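Home | Notebook | Bench | Kits | Archive
Filed under: Kit reviews, simulation

Notebook – August, Odo fixture pack, trial seat

Started before 8 with a pot of coffee and the Odo pack from Zusport. Ilse Kuipers forwarded the trial key with one line, "tell me if it's worth renewing," so that's the job. For anybody picking this up cold: Odo is a set of ready-made sim cells, arm and gripper and bench fixtures all placed for you, and you bring your own controller. We've been building ours by hand in Strand, and I'm tired of it!

Install was painless. The license server wanted port 3668 open and the installer didn't mention that anywhere (it's in the release notes, way down). Write it on the whiteboard please, whoever reads this first.

The part I wanted to see was the colored block board. It's the obvious thing to try a pick routine on, and the blocks are small enough that a sloppy approach angle will cost you.
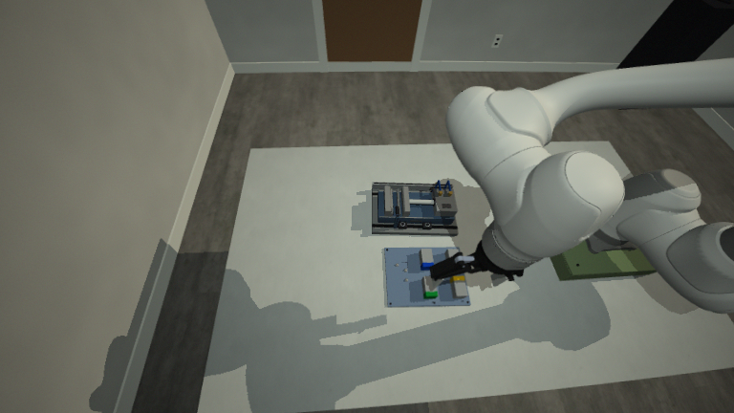

Gripper over the block board, vise behind it. Default lighting.

I like how tight this is. The fingers come down between neighbors, so you can't get away with opening wide and hoping. My old approach script from Strand assumes way more clearance than that – it'll need a narrower pre-grasp, and probably a wrist rotation before it drops. I left the script alone for now and wrote the change on a sticky.

Shadows are hard-edged out of the box. Good for us, I think, given how much trouble we've had with vision code that only likes flat light. There's a softness slider in the light panel if you want to calm it down. I didn't touch it.

Next, cameras. Odo lets you save as many views as you like and switch between them by name, and I'd pay for that alone. In Strand I keep a text file of camera poses and paste them in like an animal. 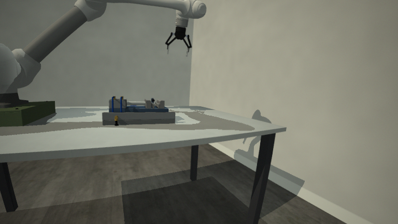
The side view is the one I'd keep up while tuning heights. From overhead I always misjudge how far above the table I am, then I creep down in tiny steps and waste the morning. Set the step limit to 2000 for a full episode and it ran through without complaint, fans howling a bit. Memory climbed to 794 MB and sat there. Fine on my machine, might be less fine on the old laptop by the window.

Gripes so far. The joint panel lists everything in radians and won't remember when I switch to degrees. The reset button is right next to the save button (guess how I know). And the two-arm setup uses the same default name for both arms, so my first command log was soup. Rename them before doing anything else! I went with "near" and "far" and then had to change it, because near and far depend on which camera you're in. They're A and B now.

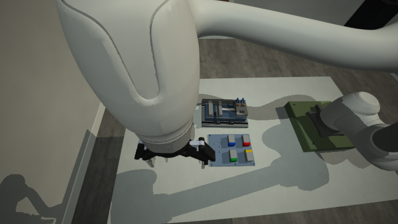

Once the names were sorted, sending commands to each arm separately was easy, and the log is readable again. I haven't tried a handoff between them. Tranix has a handoff demo in their kit and I'd like to run the same idea in both before giving Ilse an opinion, otherwise I'm comparing a thing I've used with a brochure.

Price, for the record: 40 a month per seat on the small plan, cells included, updates included. We'd want two seats.

Last thing on my list was a question from the group page, copying it over so it's all in one spot.

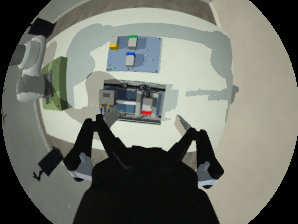

Can we load our own gripper model into an Odo cell, or are we stuck with the one it ships with?

You can load your own, as long as the mesh and the joint file are in the same folder and the mount point is called "flange." Mine failed the first time over a capital F. Collision shapes have to be redone by hand in the editor, so plan an afternoon for it.

To do: narrow pre-grasp, redo the wrist rotation, ask Zusport about the degrees setting, get the Tranix key.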